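Right, budget thread, because three of you asked how we're paying for the second arm and my replies were getting silly long.

Quick background. We're a tiny outfit (me, Zinhle Mabaso and Oratile Ntuli two days a week) and we do pick-and-place work in kitchens. One arm at the moment. We want another by October.

First thing I got wrong last time: I budgeted for the arm. Just the arm! The quote came in, I nodded, I moved the money. Then came the gripper, the mount, the cables, the spare cables, the delivery, and a very dull afternoon reading about insurance.

So this time the spreadsheet has a tab for everything that isn't the arm. Bláthnaid Keogh looked it over for me and added four rows in the first ten minutes. Thanks Bláthnaid, I think.

Grippers. We've got two quotes. Drarnier want 3,000 for theirs with the fingers included. Prerkel are at 2,000 but the fingers are extra, and so is the adaptor plate, and so is the cable that goes to it. By the time I'd added it all up there was 100 in it. Still dithering.

(If anyone has used the Prerkel one for more than six months please message me, I want to know what the fingertips look like after that long.)

Second-hand arms – yes, I looked. Coetzee had one that was a good price and looked tidy enough. What put me off was the controller, which was two versions back, and they couldn't tell me how long it would get updates. Oratile is still sulking about it.

Leasing. I went in wanting to hate it and came out a bit keen. Sikitz will do three years with servicing in the price. You pay more overall, but I'd know the number every month and I sleep better when I know the number.

The row I'm proudest of is called "bits". 800 for the year. It covers tape, ties, clips, brackets, the odd plug, and all the groceries we use as test objects. Last year "bits" didn't exist and it all went on my own card, one supermarket trip at a time.
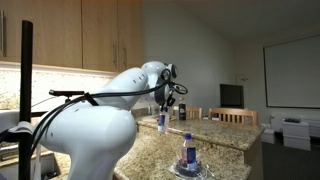 Cable management has its own row now too, separate from bits, and I'm not letting anyone merge them. I priced up proper sleeving and clips for the whole length of an arm and it was more than I'd hoped, less than I'd feared. Look at those black cables running along the arm and the little loop of thin wire by the wrist, and then imagine buying two of everything. I've put in for both arms at once so we only pay delivery the one time.

Still to sort before I send this off: who pays for the electrician, whether we need a second stand or can make do, and training days. Thaís Araújo reckons two days each for training. I'd put down one. I've changed it to two.

Also shipping insurance, which I've just remembered while typing this. Adding a row now.

Will post the final split once Zinhle has been through it with her red pen. Gripper opinions very welcome in the meantime, even rude ones!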